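About Jistwood

Jistwood is a small sewing and mending school on the second floor of 38 Trinora Street, right above the bike shop (ring the top bell, the other one does nothing). We teach people to alter, repair and look after the clothes they already own, and we love it!

Hermine Brunner started the school at her own kitchen table, with one machine and a button tin she inherited from an aunt. The classes outgrew the kitchen pretty quickly. Now we have 12 machines, a proper cutting table and a wall of thread that Sheyla Zapata keeps sorted by color, more or less.
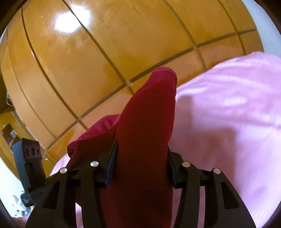
Deep crimson fabric, held between two ridged pads.

Our beginner course starts every September and runs for ten weeks. You'll learn to thread a machine, sew a straight seam, put in a zipper and take up a hem. After that it gets really fun - darning, patching, turning collars, and the slightly scary business of taking a jacket apart and putting it back together. Maksym Harasym teaches knitwear repair on Thursday evenings, and his class on invisible mending fills up fast, so do write early if you want a spot. 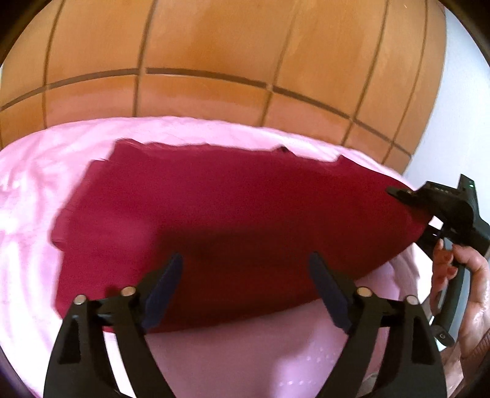
Annatjie Zwane runs the children's group on Saturday mornings. They make pencil cases, doll blankets and some truly wild hats. Parents can stay or go, and there's coffee in the back if you stay.

You don't need your own machine or any experience. Bring something you'd like to fix and wear shoes you can work a foot pedal in. Scissors, pins and thread are all here.

We close for the winter break on 21st December. Amnuay Luangrath answers the mail and will happily talk you through which class to pick.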